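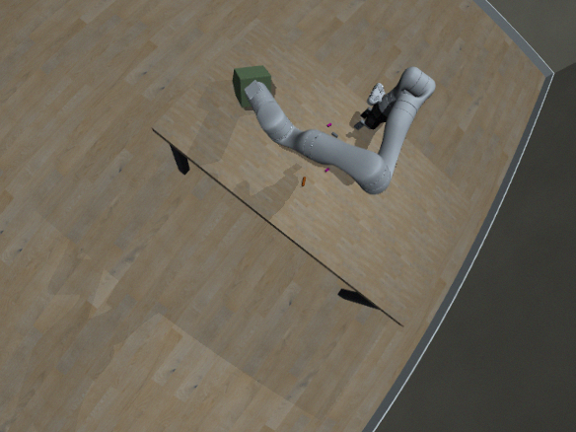 A simulated arm over its work table in Jara, the planning software released this week by Birnix. Render: Birnix

Home | News | Software | Hardware | Events | Subscribe

Open planner Jara learns to change its mind mid-reach

3 min read | 4 comments | 422 shares

Robot arms are good at following a plan and pretty bad at dropping one. Software out this week from the small tools firm Birnix goes straight at that problem, and after an afternoon with it I'm happy to report that it is a lot of fun to use!

Jara is a motion planner for tabletop work. You give it an arm, a gripper and a job to do, and it comes up with a path that gets the fingers to the right spot without knocking anything over. Plenty of planners do that much. The new part is what happens when the objects aren't where the software thought they were. Jara keeps a handful of backup paths alive while the arm is moving, and if a fresh look at the table makes the first choice a poor one, it slides over to another without stopping to start from scratch.

"We used to throw the whole plan away every time a block shifted by a finger's width," says Nicanor Toledo, who leads the planning work at Birnix. "The arm would freeze, think, and set off again. You could go and make coffee. Now it bends the path it already has, and you mostly don't notice the change."

The release comes with a simulator scene so that people can try all this without owning an arm. Inside it you can drag pieces about while the robot is on its way to them, which I did far more than the job required. A side panel shows the backup paths as they are scored and thrown out – easily the best part of the package if you like to see why a planner does what it does.

Grasp choice gets its own module, called Hasovberg, and it's the piece I would look at first. It works from the view at the gripper and rates each possible grip on how much room the fingers have on either side, how far the wrist has to turn and what is sitting next door.

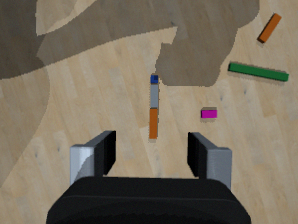 Touching objects are where most grasp planners get into trouble, and Hasovberg treats them as a case of their own. A lone block is easy, since the fingers can come in from any side they like. Take the blue, gray and orange blocks lined up end to end ahead of the open fingers: the short ends where they meet offer no way in, so the long sides have to do. The little magenta block off to the right has bare floor all around it and gets a much simpler search. Hasovberg scores both kinds of grip on the same scale, so the planner above it can decide whether to take the easy piece first or work on the row.

That shared scale also makes the thing easy to test. Birnix ships a batch tool that scatters pieces, runs the planner and writes out every grip it considered along with the score. The standard batch is 1,000 layouts, and you can replay any one of them from its number, which is a gift to anyone who has ever tried to chase down a failure that only shows up on Sunday night.

There are limits. Jara handles only rigid objects for now, and it expects one arm at a time. Support for 2 arms sharing a table is on the list for October, Toledo says, along with a cleaner way to bring in your own perception code. At the moment you have to match the format used by Rornovard, the firm's older object tracker, and the notes on how to do that are thin. I got there in the end by reading the sample code.

The planner, the Hasovberg module and the simulator scene can all be downloaded now from the Birnix site. The batch tool is a separate download on the same page.

Share | Save | Comments (4)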